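Closing the Wound: Our Term Project on Suturing
Sundudley skills lab, Group Kirkex

When our group picked suturing, I think we all imagined it would be mostly about the knot. We spent the first weeks of August reading and then worked our way through almost 50 practice stitches, and what I learned to respect most was the thread, which wanders all over the tissue the minute you stop minding it.

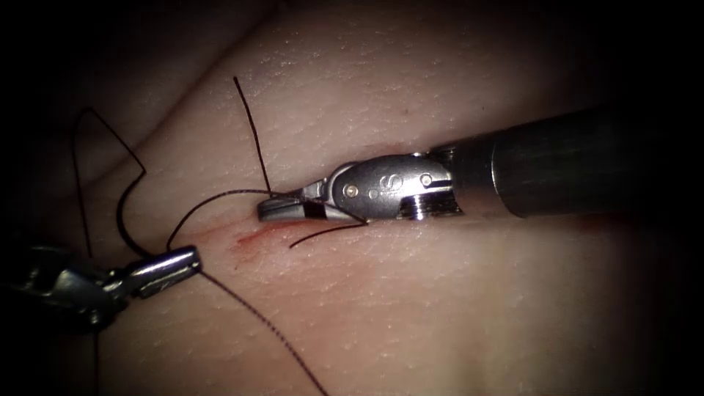 Kuo-hua Tsai, who kept our notebook, suggested we write down the length of every strand before starting, and we settled on 200 millimeters for a single stitch. We did try 300, and oh my, what a tangle!

Tying came next. We wanted each knot to lie right across the cut, with the ends trimmed short, and it took us a good long while to agree on how short. 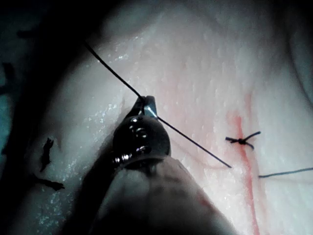

Photo: Group Kirkex, Sundudley skills lab

Our rule in the end was to leave enough tail that the knot wouldn't slip, and to clear away the trimmings before the next stitch. The curved needle was another matter, and passing it from one set of jaws to the other took all the patience we had.

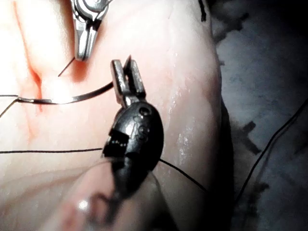
What We Would Change

We would start with the needle pass and save the knots for later, and we'd ask for 16 more practice sessions if the Dilldale schedule allowed it.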